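Cleaning and sorting sherds at the kitchen sink: tips from the Valgate finds table

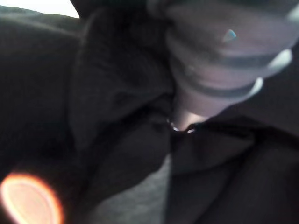
Quick ones, typed up between loads. Some of us take trays home in the wet months and do the washing there, so this is the home version. Same rules as the dig house mostly.

Before you start. Clear the sink completely. Plates, sponges, the lot. Put the plug in and leave it in until you're done. Lost a rim sherd down a drain in my second season and I still hear about it from Theerawat.

Water. Lukewarm, plain. No dish soap, no vinegar, no baking soda. People ask about vinegar every year because it takes the white crust off so nicely. It also eats the temper if there's shell or limestone in there. Leave the crust, put a note on the bag.

Two bowls. One for washing, one for rinsing. Change the wash bowl when you can't see the bottom. Don't tip it in the sink!! Garden, or a bucket with a sieve over it. Silt sets like concrete in a trap, ask my plumber.

Brushes. Old toothbrush, soft. Medium is OK on coarse cooking wares. Scrub the broken edges first, those are what you need clean for joining. Go easy on painted surfaces, or better, don't brush them at all. Roll a damp cotton swab, check the swab. Color on it means stop.

What not to wash:
Anything with black residue inside. Bag it dry, foil first, hand it to Chutima.
Metal of any kind.
Bone that flakes when you touch it.
Unfired clay. Goes to mud in 20 seconds, no getting it back.
Charcoal, obviously.

One bag at a time. Not two. Label comes out of the bag and stays with the tray, clothes peg works, or a mug on top of it. If the label gets wet dry it flat and write a new one before you throw the old one away. Pencil or archival pen. Ballpoint fades, and regular marker goes faster than you'd think on a sunny shelf.

Drying. Baking racks with mesh or newspaper under. Newspaper ink can come off on pale wares so plain paper towel for those. Out of the sun, off the radiator, never the oven, not even on low with the door open. Give it two full days. Thick base sherds longer. Kanyarat's test is to hold it to your cheek, if it feels cool its still damp. Bag it damp and you get mold, and then the whole lot comes out and gets done over.

Marking. Fine side only if you must, inner surface is better, never on a broken edge. Thin stripe of clear base coat, let it dry, write on that, second stripe over. Small numbers. A batch of 12 goes faster than doing them one by one, coat them all and by the time you reach the last the first is ready to write on.

Joining. Shallow tray of dry sand or rice, stand the sherds up in it while the glue sets. Lay the whole pot out dry before you glue anything. Start from the base. Use the reversible conservation adhesive from the store cupboard, not superglue, we are still picking superglue off the Garg material. Masking tape pulls paint so use low tack, and take it off the same day.

Storage. Heavy on the bottom. Bags get pin holes. Shoe boxes are fine for a week but they're acidic so don't leave things in them over the winter. We have 700 bags waiting from May alone, so boxes that come back properly labelled get emptied first.

Cleaning up after. Wipe the counter with a wet cloth, don't sweep, the dust is no good for you. Mask if you're sorting dry. Rinse brushes outside. Check the bottom of the wash bowl with your fingers before you empty it, beads love to sit down there. Jintana found two that way.

Fresh base coat and swabs are on the shelf by teh door. Sign for them please. Next lot of trays goes out when Samran gets the racks back.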